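Table-tidying arm trials paused at Plirndale after a grip fault

June 24, 2025
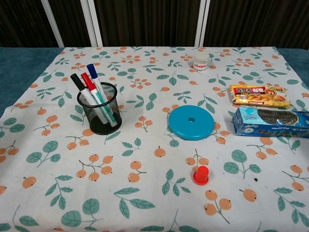

The tidying trials at the Plirndale workshop have been stopped for the time being, after one of the two arms let its grip go slack in the middle of a lift and then, a good moment later, snapped shut again with far more force than it should have. Happily no one was hurt, though Funmilayo Dauda, who was resetting the table for the next run, had her hand closer to it than any of us would like, and she has been very good-humoured about the whole business.

The fault came up on run 1,626 of a planned 3,206, so we were just past the halfway mark and, I must say, rather pleased with ourselves. The arms had been learning to pick up and put away the sort of bits and bobs that gather on anybody's table at home (pens, packets of biscuits, little jars and the like), and up to then the worst we had seen was a dropped marker or a slightly squashed snack bag.

Nathalie Van Dijk has been through the logs with her usual patience and thinks the trouble lies in the Briller control board, which lost touch with the grip sensor for 3 seconds and went on working from the last reading it had. The arm ought to stop dead when that happens. It didn't, and the stop button had to be pressed by hand. A loose connector at the wrist may have started it all off, but she wants to see the board on the bench before she'll say so for certain.

Nikolovski, who supplied the grippers, are sending replacement cables, and our friends at Pellimdale have kindly offered the loan of a spare board while ours is away being looked at. Until both are fitted and tested, the arms stay switched off at the wall and hands stay off the table whenever the power is on, please, even for a quick straighten of the cloth!

We hope to start again in September, with the first 10 runs done at half speed.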